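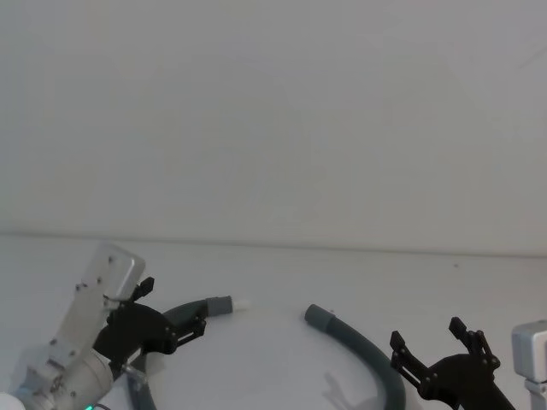 Clikville Phones is a set of smartphone spec sheets and short user reviews, collected to compare how phone makers describe a new model with how buyers talk about it. The files cover handsets from three small brands: Harnano, Dumitrescu and Tinico. Each phone also has a set of product shots, taken against a plain white wall on a white tabletop, with the wall meeting the table in a thin line across the background. If you crop the shots, keep that line in, as the size script uses it to level the picture.

What is in the folder

specs.csv has one row per phone. Columns are brand, model, screen size, battery, rear cameras, storage and launch price.
reviews.csv has one row per review, with the model name, a star rating and the text.
shots/ has the product shots, sorted by brand.

There are 11 phones in this release and nearly 40 reviews for each. Reviews shorter than two sentences were dropped.

How it was put together

Specs were typed in by hand from the printed leaflet in the box. Where the leaflet and the settings menu disagreed, the settings menu won and the row is marked "menu" in the notes column. Reviews came from a form sent to buyers, who agreed to have their words shared. Names, phone numbers and order numbers were removed.

Known problems

Battery figures for the Tinico phones are rated values. The other brands give typical values, so don't compare them directly.
Launch prices are in the currency of the first market and have not been converted.
Dumitrescu changed the camera software on one model in July. Reviews from before and after the update are mixed together, and the file has no date column to separate them.
Star ratings lean high. Very few people gave fewer than 2 stars.

Use

Free for study and teaching. Please ask before using the reviews in advertising.

Contact

Ramesh Sachdeva looks after the files. Corrections to specs.csv are welcome if you include a photo of the leaflet or the settings screen. Fixes are usually merged on a Tuesday.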